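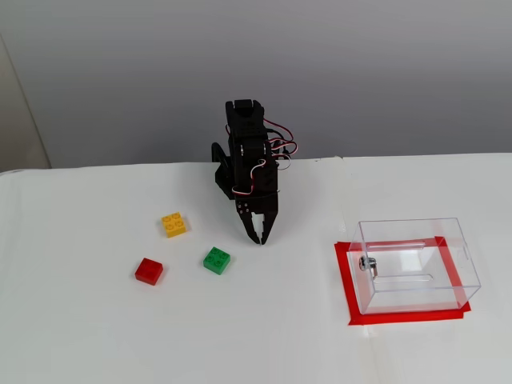 Department of Consumer Studies, Second Year Projects

Search this site Search Go

Do refill shops save students money? Project report by Nives Grasso and Rhydian Kemeys

The claim we set out to test is printed on the window of nearly every refill shop: bring your own jar, pay less. We doubted it from the start, and we should admit that. Both of us had bought rice from a dispenser and come home with a lighter wallet.

We picked two refill shops, Rument and Mustico, and compared them with the discount grocery on Sithole Street. Our basket had 16 items, all dry goods or cleaning products, and we priced it every Friday for 4 weeks. Where a shop sold by weight, we worked out the price for the same amount as the packet. We left out anything on special offer, which Rhydian thought was unfair to the grocery. He may be right. Students do buy what is on offer.

The grocery was cheaper on most of the basket. Rument won on spices and bay leaves, by a lot, but a student gets through very little of either. Mustico won on dish soap one week and lost the next, after a price change the shop did not announce. Oats, pasta, rice and lentils were never cheaper at a refill shop in any week we checked.

Supporters of these shops say the saving comes from buying only what you need. We tried to test this with a survey and did not get far. People told us they wasted less food, but none of them had weighed anything, and most had started shopping this way in June, when they were also moving out and eating up their cupboards. We don't think those answers show much. One person also counted the jars as free. They were pasta sauce jars, so somebody paid for them.

Rument's leaflet says its customers have kept 3785 bottles out of the trash. We asked how this was worked out and were told it was the number of soap refills sold. That assumes every refill replaced a new bottle, and we saw people fill small jars several times over.

Problems with our method: two refill shops is a small sample, the scale at Mustico rounded up, and we did not count bus fare. Adding the fare would make the refill shops look worse, as both are across town. Our price sheets are in the appendix.

Filed under: Student Work, Household Budgets, Shopping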